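Chapter 7. Chores as a Test of Machines

A dishwasher has done one household chore well for decades. It does so by asking the household to do the hard part. Someone scrapes the plates, sorts them, fits them into the racks, and later puts each one back in the right cupboard. The machine sprays water inside a closed box. Much the same can be said of the packing line at Gromow, where a carton sealer closes 3292 cartons in a shift and a person still squares up the flaps on the odd-sized ones by hand.

This chapter asks how far machines have come with the part that is left over: picking up things of different shapes, putting them where they belong, wiping, folding, sorting. These jobs are called unskilled in most wage tables. For a machine they are among the hardest jobs there are.

Chapter 6 dealt with arms that repeat a fixed path. Such an arm can place the same bracket in the same fixture all day. Move the bracket two inches and it closes on air. Chore work has no fixture. A cup may be near the edge or behind something, and a wrapper takes a new shape each time it is dropped.

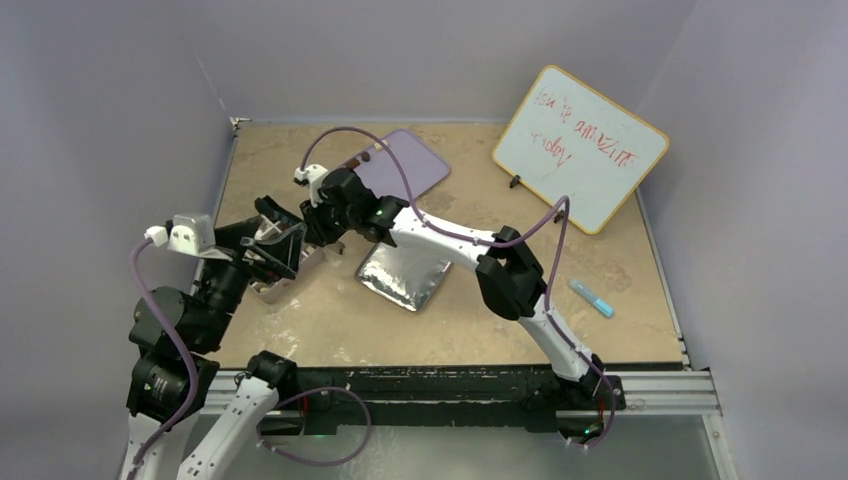 Most research on the question is done at table scale. A table can be reset quickly, and two arms are enough to hold an item with one and work on it with the other. The usual way to teach a task is to have a person guide the arms through it many times while the motion and the camera views are recorded. A program is then fitted to the recordings. The Urnura trials, which we return to in Section 7.3, used 3000 recorded runs for 19 tasks, and the runs were not shared out evenly. Clearing a table got 581 of them.

Three questions should be kept apart when reading any report of this kind. Can the machine do the task once? Can it do it again tomorrow with other objects and other light? Can it do it at a speed and cost that someone would pay for? News stories tend to answer the first and let the reader assume the rest. Gaillard, a hotel supplier, dropped its towel-folding cell in November of its second year although the cell could fold towels. A person still had to stand beside it to deal with the ones it dropped.

Shiny and soft items deserve separate mention. Foil and polished metal reflect whatever is around them, so their look changes as the arm moves. Soft packets bend under the fingers. We treat both in Section 7.4 - readers with no background in sensing should go over Appendix B first.

Our answer, for now, is that machines can do a number of single chores under watch, and very few of them alone in an ordinary kitchen.

Reader comments

Christos Michailidis, December 16, 2023
The Gaillard paragraph matches what we saw at Feremlow. Ours ran fine until the supplier changed the towels. Is Appendix B in the online version? I can't find it.

rlw_shop
Good chapter but 7.3 should come before 7.2.

tamsin k.
My dishwasher doesn't do the pans either.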